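Tramo Policy Tooling: Project Gallery

Tramo is the software layer that Festton maintains for recording, aligning and replaying manipulation demonstrations. The gallery on this page covers the work package on small-object handling, led by Chandrasekhar Amin. Entries are listed by software component, and each carries a short note from the group responsible. The current release was frozen in September. It draws on 674 demonstrations recorded at the Hung and Brornness sites.

Time alignment

All streams entering Tramo are resampled to 30 frames per second before any other step is run. Gripper width is interpolated linearly. Pose is interpolated separately for position and rotation, and segments with a gap longer than 13 frames are rejected.

Pose estimation

Each gripper pose is expressed relative to its own pose at the start of the action window - the policy never receives a world coordinate. This choice allows recordings from Hung and Brornness to be trained together without a shared calibration. The estimator reports a confidence value for every frame, and the value is stored with the recording.

Planning horizon

The policy predicts a short sequence of actions and executes only the first part before planning again. The group tested seven settings of the execution length. Shorter settings improved contact with small parts but produced visible hesitation during long reaches. The default is now set per task in the configuration file.

Two-handed demonstrations

Left and right grippers are logged as independent channels and joined at export. Operators are asked to keep both marker cubes clear of the sleeves and to pause briefly after each grasp, so that the segmentation tool can place a boundary.
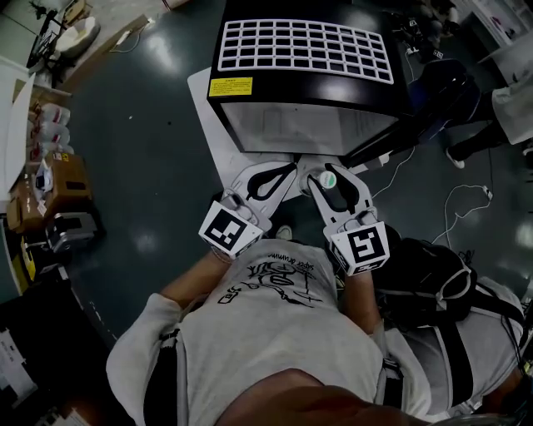
A small round object with a white top, held in one of two white hand-held grippers at the edge of a machine's base plate. Each gripper carries a marker cube. Grasps of this kind are labeled "pinch, single" in the task schema.

Replay and review

Every exported sequence is replayed in the Tramo viewer before it is admitted to the training set. The reviewer may trim the start and end of a sequence but may not edit the trajectory between them. Rejected sequences are kept in a separate archive with the reason recorded.

Requests for access to the viewer or the task schema should be addressed to Chandrasekhar Amin, Festton.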